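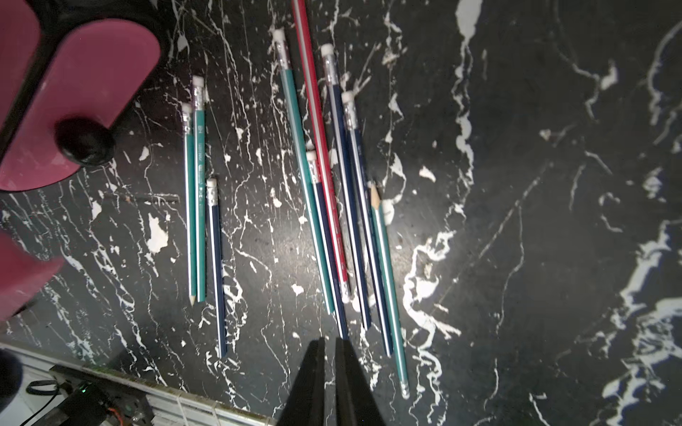

I drove out to Livcombe for the open day at the Kostiso workshop with one question in my pocket, and it was a pretty dumb one: why pencils? Every flyer I'd seen for the place talked about robots that would someday help in warehouses and kitchens, and then the demonstration listed on the front door was "pencil pickup, all afternoon." The woman who runs the demos laughed when I asked her. She's been at Kostiso since it was two rooms over a tire shop in Esley, and she has clearly heard this one before. "Everybody thinks it's the easy one," she told me. "Then they look at the table." So I looked at the table. Teal pencils, navy pencils, one long red one with a white stripe, all leaning more or less the same way on a black top with white veins running through it like marble, and one navy pencil with its eraser end lying right across a teal one. At the far right a teal one was turned around, point up, when its neighbors had their erasers up there.

"That's a mean little layout," she said, sounding pleased with it. "You've got thin things and you've got things touching. You've got one on top of another. And the tabletop has all those white lines in it, and the pencils have white lines on them too, so good luck."

I hadn't thought about the tabletop at all. I figured somebody just liked it! She said they have plain ones in the back and they do use them, mostly for teaching the arm something new. But a plain gray table is a kind of cheating, in her view, if that's all you ever practice on. "People's kitchens have patterns," she said. "People's desks have coffee rings."

I asked how two flat fingers are supposed to pick up something as skinny as a pencil. She held up her own thumb and pointer finger and squeezed them together, slowly, over the pen I was writing with. "Now do it without bending your knuckles," she said. I tried it. I dropped my own pen on the floor, which got a laugh from the family standing behind me.

The part she wanted to talk about most was choosing. Which pencil goes first? I would have said it doesn't matter, just grab one. She shook her head. "If one's lying on another one and you go for the bottom one, you've moved two things, and now your plan is old. You want the top one, or you want one that's off by itself. A kid knows that without being told. We had to spend all winter on it."

All winter? "Well, from November to the thaw," she said. "And we fixed the heating in there somewhere."

She told me they'd run the pencil job 82 times in the week before the open day, and that 76 of those had gone the way they were supposed to. I asked about the other ones. She didn't dodge it, and I liked her for that. Mostly the fingers came down a hair to one side and closed on nothing, she said, or they nudged a pencil and it rolled. "A round thing on a hard table. It wants to roll. I don't know why pencils come round at all, the six-sided kind are so much nicer to us."

There was a kid near the front, maybe eight, who asked if the robot could draw. The answer was no, and also "not yet," and then a long conversation between the two of them about whether a robot would need to know what a horse looks like before it could draw one. I got none of it down because I was enjoying it too much -- sorry.

I did ask who pays for all this. The workshop gets some of its money from a parts maker called Sakalauskas, she said, which cares a great deal about picking small thin pieces out of a pile, and the rest comes from classes and from renting out bench space. Pencils are cheap, they don't break when you drop them, and visitors know what they feel like in the hand. "I can show you a steel pin and you'll nod politely," she said. "I show you a pencil and you start telling me how you'd do it."

She was right about that. I spent the next 14 minutes telling her how I'd do it. (Start from the right-hand side, work in, leave the red one for last so you finish on something pretty.) She heard me out and said the arm would probably disagree with me about the red one.

The workshop is opening its doors again in September, with the same table and a new job on it. She wouldn't say what. I asked if it was going to be paper clips and she made a face like I'd said something rude. Admission is free, parking is behind the building, and if you bring kids, give yourself longer than you think.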